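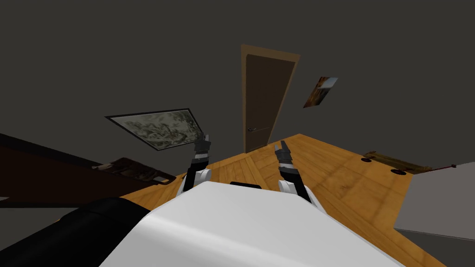 Wood floor, framed picture on the wall to the left.

Squeaks, scuffs and sticky spots: what I do with wood floors

I've been looking after wood floors for 17 years now, first in the rental in Eltesbridge and then in this house, and I still get emails about the squeaks more than anything else. So let's start there!

Squeaks between boards: sprinkle a little talcum powder along the gap, work it in with a soft paintbrush, lay an old towel over it and walk back and forth for a minute or two. Vacuum up what's left. If the noise comes back in a week you've probably got a loose board, and powder won't do a thing for that (you'll want a screw from underneath, if you can get at it).

Black heel marks: a clean tennis ball, dry. Rub gently. Dwight Poirier wrote in to say a pencil eraser does the same job, and it does, but only the white kind. My pink one left a smear that took longer to get off than the scuff.

Candle wax or gum: put ice cubes in a plastic bag, set the bag on the spot till it goes hard, then lift it with an old plastic card. Go with the grain.

Mopping: less water than you think. I wring mine until it stops dripping and then wring it again. I know people love vinegar, I used to be one of them, but it dulled the finish by our back door and I've quit. Check what your floor's maker says before you use anything at all.

Felt pads: buy the ones you tack or screw on for dining chairs. The stick-on ones slide off sideways and then you've got glue AND grit under there. I flip our chairs over every July and pick the hair out of the pads with tweezers, which is disgusting and oddly satisfying.

Rugs: shift them 2 or 3 times a year so you don't end up with a dark rectangle in a sunny room. Ask me how I know.

Next up is water rings on tabletops. Siiri Toivonen swears by mayonnaise, and I've got a scratched-up side table ready to try it on.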